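The Gripper That Kept Squeezing

214 shares | 17 comments

At 2 in the morning the log at the Favon test lab in Clultetport recorded a normal grasp. Measured force was within limits, the fingers reported closed, and the arm was cleared to lift. The controller then went on commanding the fingers to close for another four seconds, against an object that had no more room to give.

The lab runs a tabletop manipulation program called Fikre. Its task set is modest: pick up a piece of toy food or kitchenware, move it, put it down, repeat. The arm is supplied by Vestach and the control software is written in house. The objects are cheap and light, which is one reason the fault went unnoticed for so long.
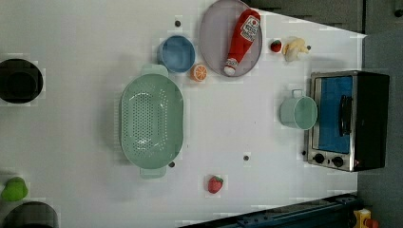 Kitchenware and play food on the Fikre worktable. The colander is the largest item in the group.

The trouble was in a status message. When the fingers met resistance, the gripper was supposed to send a "holding" flag, and the controller was supposed to drop from closing force to a lower holding force. Under heavy network traffic the flag sometimes arrived after the controller had stopped listening for it. With no flag, the software fell back to its default, and the default was to keep closing at full effort.

A review of 2554 logged grasps found the late flag in about 100 of them. Most did no harm. A hard plastic item tolerates the extra force, and a soft one springs back. Thin rims and handles are less forgiving. The review began after a technician found stress marks on the edge of a bowl and could not match them to any recorded drop.
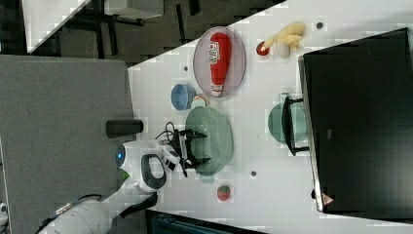 More serious was the effect on the protective stop. The lab's procedure assumed that a stopped arm was also a relaxed one. In the fault state it was not. Pressing the stop button froze the joints but left the fingers at the last commanded force, and a person reaching in to free an object would have been working against a loaded mechanism. The review found no record of an injury. It did find two cases in which staff had pulled an object free by hand after a stop.

The fix took less time than the diagnosis. The controller now treats a missing flag as a fault and cuts to holding force on its own timer. A stop command also lowers finger force before the joints lock — a change in sequence that adds a short delay, which the lab measured and accepted. Staff must read the force value on the operator display before putting a hand near the fingers.

One question remains open. The late flags cluster in the night runs, when backups share the same network, but a few appear in the afternoon with no backup running. The lab has moved the gripper to its own network segment and is still collecting logs.

RELATED
Why Default Values Deserve a Safety Review
Inside a Protective Stop: What Locks and What Doesn't
Network Delay on the Shop Floor
Measuring Grip Force Without a Load Cell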